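Savomari handling project: progress report, January to March
Work package 3, good practice for hand-held gripper collection

The draft rules went to all operators in January and have been in use at the Tevala site since then. There are 14 clauses fewer than in the Stotero version. Most of those removed dealt with fixed arms.

Operators completed 2720 recordings in the period, of which 116 were rejected. The commonest fault was a marker hidden by the operator's sleeve or hand. Clause 6 now says that the marker on top of each gripper must be kept clear and the hand strap fastened before recording starts. Paper cups are to be held with light pressure from both finger pads and discarded once creased.
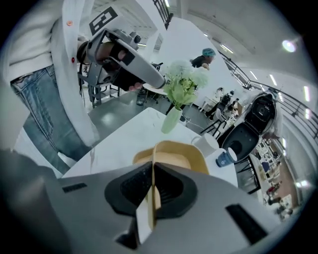

Chathurika Sheikh has replied that clause 6 is sound but that clause 9, on two operators sharing a table, is still too loose. She would like one of them named as lead for every session, with the sole right to call a stop. We accept this and will reword it.

Still open:
Cleaning of finger pads between sessions. Wijesinghe has yet to send its wording.
Consent notices for people passing through the work area.

The next batch is 500 recordings under the revised text. We ask for the remaining training money to be released before it begins.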